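Satville group, notes from the April check-in

Present: Corina Aebischer, Reto Rainer, Brigitta Thaler, Fabian Kaufmann, and me (Hywel Eynon) typing. Sorry for the typos, I had a sandwich in one hand.

We started with the room-tidying runs. Reto has been through all 156 of the hotel room episodes and kept 119. Most of the ones he threw out were double grabs, where the gripper picks up a bit of bedding or cushion along with the trash. Brigitta thinks he was too strict and wants to look at the rejects herself. Fine by me!

Then a long talk (too long, my fault) about wrappers. Corina's point is that bottles and wrappers shouldn't share one grasp setting, and I've come around to that. One arm minds the bin, the other does the picking, and we leave that split alone for now. 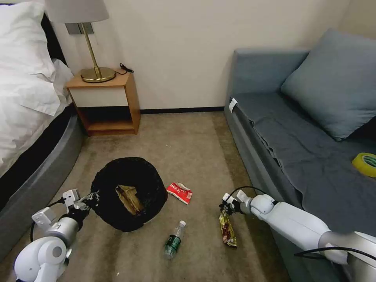

Page last changed: 04/09/2025 by heynon

With a snack wrapper you want to pinch it near one end and let the rest hang, and the bottle lying on the carpet next to it needs a wider grip across the body. Fabian asked if the gripper at the rim of the bin should hold on or just rest there. We went back and forth and didn't settle it. He'll write up both versions.

Training: the Jatero model is now at 2,817 steps and the loss curve looks boring, which made Corina very happy. She'd like 3 more seeds before we show anybody a number. Agreed.

To do:
Brigitta, go over Reto's rejects
Fabian, bin rim write-up
Corina, start the seeds
Me, answer Wongsuwan about the shared drive (yes, I know, I said that last time too)

Reto also brought up moving the labels over to Roltavon. We ran out of time, so it goes first on the list for the next meeting.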